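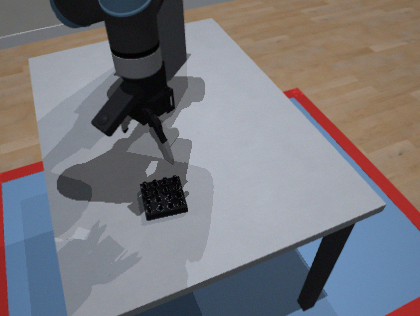 Stemmont Public Library – Interlibrary Loan and Mail Delivery Desk

Frequently asked questions about borrowing by mail
14/12/2023
By Yesenia Betancur

Who can have books mailed to them?

Anyone with a current Stemmont card who has trouble getting to us, and we do mean anyone. You might be getting over surgery, or looking after a new baby, or living way out past the Osei bridge where the bus doesn't run anymore. We don't ask for a doctor's note, and we never have.

How many items can I have at once?

Up to 3 in each bag, and you can have two bags out at a time. Large print books are heavy, so we may split those up. If you're working your way through a long series, tell us where you left off and we'll keep sending the next one until you say stop.

What does it cost?

Nothing for you. Return postage is already on the label tucked into the clear pocket – just flip the card over, zip the bag closed and hand it to your mail carrier. Please don't tape the zipper! We spend a surprising amount of time picking tape off zippers.

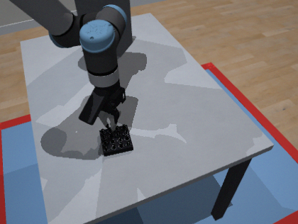
If the label has gone missing (it happens, usually to people with dogs), call the desk and we'll send you another one the same day. Please don't pay for postage yourself, as we have no way to refund it.

Can you send things you don't own?

Very often, yes. We borrow from other libraries through the Flondus catalog, and last year we filled more than 800 of those requests. They take longer, so plan on two or three weeks, and a bit more in January when everybody is catching up. Loans from outside usually can't be renewed, and the due date on the paper band is the one to go by, even if your online account shows something else.

What if a book gets lost in the mail?

Let us know and try not to worry. We wait 98 days before we call anything lost, and most bags wander home well before then. You won't be charged for something the mail misplaced.

Can I just ask for "something good"?

Please do! Picking books for people is the nicest part of the job. Tell us two or three titles you loved and one you couldn't finish, and we'll go from there. 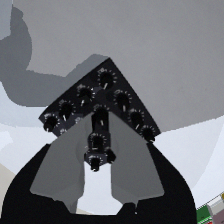

Brillis wants to know whether audiobooks on CD can go in the same bag as regular books. They can, as long as the case closes all the way.

Related pages
Renewing online
Large print: new arrivals
Getting a first card

Comments (2)

Marge T.
My mother has had her mysteries this way since spring and she waits at the window for them. Thank you all.

dlowry
Does the two-bag limit count outside loans too? I have one bag here and a Flondus book on the way.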